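Search this site
News Events Members Contact

Open day at the Plellbridge robot workshop

2025-04-02
By Gayan Amarasinghe
Reading time: 3 minutes

In September our group was invited to Plellbridge, where the Thambiah team opened its workshop for visitors. We were 15 people, and for most of us it was the first time to stand so close to a working robot arm.

Katia Monti received us and explained what the team is studying. They want the arm to handle the soft and flat things that are found in any office, such as bags, envelopes and loose sheets. She told us that a hard box is easy for a gripper, but thin plastic bends and slides — and it also shines, so the cameras can be confused by it. The team has recorded 1,226 attempts since the project began, and 926 of them were counted as good.

Lutfa Uddin asked why there is more than one camera. Katia answered that the small one travels with the gripper and sees only what is near, while the other one keeps the whole work area in view. 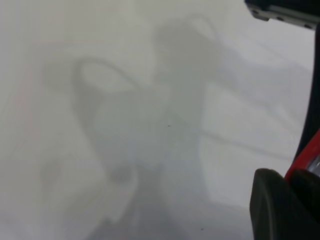
The white surface and the red and black gripper, from the camera on the arm.

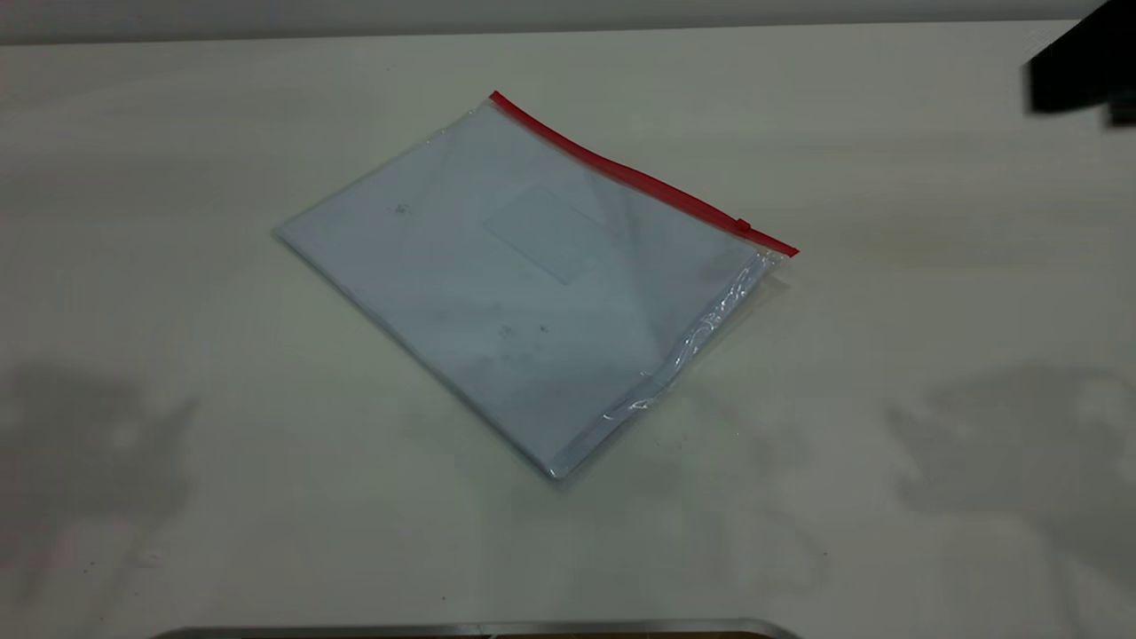
After the demonstration we had tea and many questions. Vichien Suksawat wanted to know if the arm could one day sort the post in our own office. Katia was careful with her answer and said that the team must first become faster. She kindly offered to receive a second group, and members who wish to join can give their names to Jamila Pathirana.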